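Prundine spring open day – notes from the floor

Got in just before 10, parking already a mess, ended up behind the tire place and walked. If you go next year use the side street by the canal, there's room there til lunch.

For anyone who hasn't been: Prundine is the old thread mill, three floors, now let out to small food importers, packers, a couple of craft workshops. Once a year in April they open the lot. Free in, you get a paper map and a sticker. The map is wrong about the second floor (the stairs marked B don't go anywhere useful, take the freight elevator).

Ground floor first. Braner, the jar and lid people. Bigger space than I expected. Pallets of glass up to the ceiling, and one long bench where they fit liners into lids by hand for the short runs. A short run is 2000, apparently. Anything over 3000 goes out to another site. I asked about minimum order for somebody like us and got a brochure and a smile. Prices in the brochure are from last year, the guy crossed them out with a pen while I stood there.

They do let you try the lid torque tester, which I enjoyed way more than I should have. My hand-tight is not tight enough. Good to know before the next batch of chutney.

Next door, Iturra, dried goods. Smell hits you in the hallway – cumin, then something smoky, then just dust. Tour was meant to be 20 minutes and was closer to an hour as the woman leading it kept getting called away. Sieving room was the best part. Two big shaker tables, going the whole time, you have to shout. They grade sesame there and some kind of barley. Took a scoop of each home in a paper bag, bag split in the car. Still finding sesame.

Questions I wrote down and did ask:
Do they sell to walk-ins? Yes, mornings only, cash or card, cheaper than the market if you take a full sack.
Storage life on the sesame? Told to keep it cold once opened and use it up by summer.
Do they roast? No. They used to, the ventilation was a problem.

Second floor. Coffee stand in the corridor, long line, decent coffee, bad muffins. Talked there with Soo-ah Maeng, who I knew a bit from the labelling workshop last fall. She's put together the pantry room up here and told me to skip the chocolate demo and come see hers instead. Did what I was told. The chocolate demo was full anyway.

The pantry room is small, and the idea is simple. A table with a cloth over it and things from a regular kitchen cupboard out on it, mixed up. Tea, honey, a drink can, a jar of grains, packets, wrapped things in a see-through canister. No price tags and no brands being pushed. You go around it and talk about packaging, what opens well, what closes again, what you can see into without opening. Soo-ah runs the conversation and it really is a conversation, she had a retired pharmacist and two teenagers arguing about pointed caps on honey bottles for a good ten minutes.

My own notes from that, more or less as scribbled:
Clear lid on a tea box is smart. You see what's left. We should look at it for the gift boxes, but what does it cost?
Jar with a screw lid beats a bag for grain, every time, no debate in the room at all.
Small cartons get put down any way up. So print should work from more than one side. Ours doesn't.
Flat packets vanish. Anything that lies down gets forgotten behind the stuff that stands. Pharmacist said the same about pill sachets.
Honey: plastic over glass for families, people felt. I'm not sure. Teenagers very sure.

Stayed 60 minutes in there, wich was not the plan. Missed the loading dock walk.

Third floor, Grustero. Baskets, mats, caning, chair seats. Graciela Ledesma showed us how a spiral start is made, soaking the cane first, then the first tight turns around nothing much, which is the part everybody botches. I botched it. Mine looks like a bird had a bad day. She took it apart and had it right in under a minute, talking the whole time about her supplier in a way I probably shouldn't repeat.

Coasters were 7 dollars each, I bought four. Larger trays sold out by noon. She teaches evenings, sign up at the desk, classes fill fast so don't wait.

Lunch from the truck in the yard. Dumplings, fine. Nowhere to sit, bring something to sit on.

Almost 3:00 by the time I was out. Didn't get to the print shop or the basement, will start there next year and work up. Restrooms on two only. Elevator slow. Wear real shoes, the floors on one are rough.

To do: email Braner re lids, ask Soo-ah for her handout, fix carton artwork before the resorder.

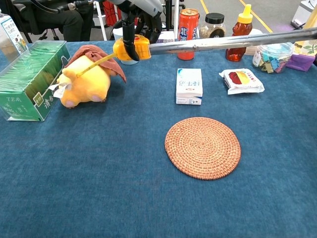 Second floor, the pantry table: tea, honey, a jar of grains and a woven coaster on the blue felt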